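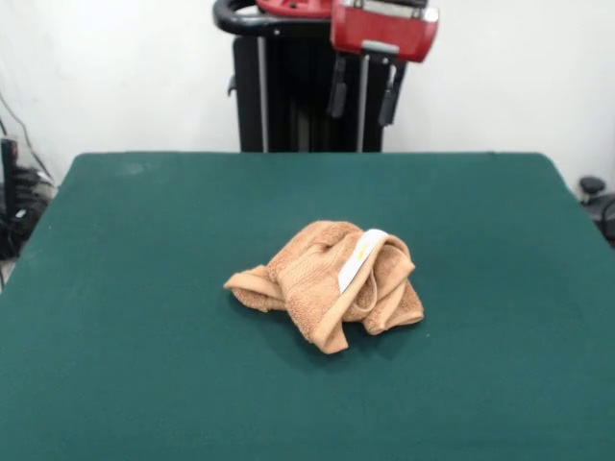 One reader of last term's handout objected that turnover rent is simply a discount with extra paperwork, and that a landlord who agrees to it has already lost the negotiation. The objection is worth keeping in mind for this unit. It holds for some leases and fails for others, depending on how the base rent is set.

Unit 9: Turnover rent in restaurant leases

Terms

Base rent: the fixed amount payable whatever the tenant sells. Usually set below open market rent.
Turnover percentage: the share of gross sales payable to the landlord once sales pass the threshold.
Natural threshold: base rent divided by the turnover percentage.
Gross sales: defined in the lease. Check the treatment of sales tax, service charges, staff meals, gift cards and delivery orders.

Case: Starndale

Fludari took a unit of 217 square meters at Starndale, a covered market owned by Drerkstead. The lease has a break option at the end of year 2. Base rent was fixed at 80 percent of market rent, with a turnover top-up above the natural threshold.

The first dispute concerned delivery. Orders cooked on the premises but paid for through a third-party app were left out of the tenant's sales certificate. Drerkstead argued that the place of preparation governs. Fludari argued that the place of payment does – the lease said "sales made at the premises" and nothing more. The parties settled, and the clause was redrafted to include all orders prepared in the unit, net of app commission.

Compare the Kovalchuk lease in the reading pack, where the sales definition runs to more than 23 lines and lists each exclusion separately.

Points for the seminar

Who bears the cost of the annual audit, and does it shift if sales are understated?
How should the threshold be adjusted for a period of closure?
Should an assignee be held to the original tenant's sales record at rent review?

Bring the November rent schedule. Calculations are to be shown in full.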